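Build for the Boring Parcel

Valentina Mansilla

Most people who build a robot at home want it to do something a visitor will clap for. I think that is why so many of them end up under a sheet. Pick a dull job, one with an obvious right answer, and build for that.

In our shared workshop the dull job is parcels. One goes on the scanning pad with its waybill facing up, and then the next one does. Dirceu Fagundes and I started on it in April with two arms, two hands and a bench covered in green mat. I had argued for boxes. Dirceu wanted courier bags, the thin plastic kind, and he was right. A box forgives a poor grip. A bag folds over your fingers and hides the label you need to read. 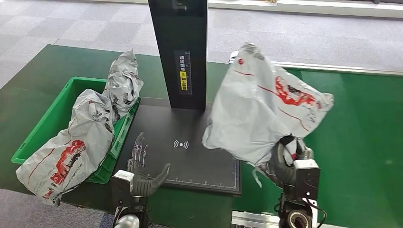 Fingers or a clamp

Hipólito Sosa thinks fingers are a waste of money. He would fit a simple clamp, or a suction cup, and be done by supper. For a warehouse I might agree with him. A home builder has other reasons. Each finger joint is something you have to wire, tune and repair yourself, and those evenings are most of what you get out of the project. I learned more from one stiff knuckle than from the course I took at Carrasco.

I would also spend less on the arms and more on the bench. A ruler printed on the pad is worth having, and so is a stand that stays where you put it. We lost two weekends to a crate that kept shifting, and I blamed the software the whole time.
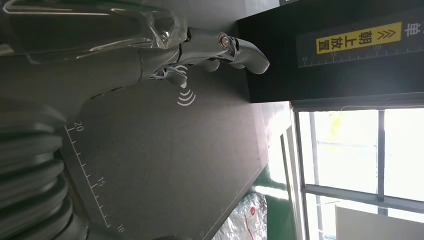 Money is the usual objection. Banafsheh Heydari, who keeps the accounts for our group, points out that eight of us share the cost and only two of us use the thing much. That's a fair complaint. My answer is to open the bench to anyone who will write down what they changed, and to put the next purchase to a vote. I'll be voting for spare finger joints.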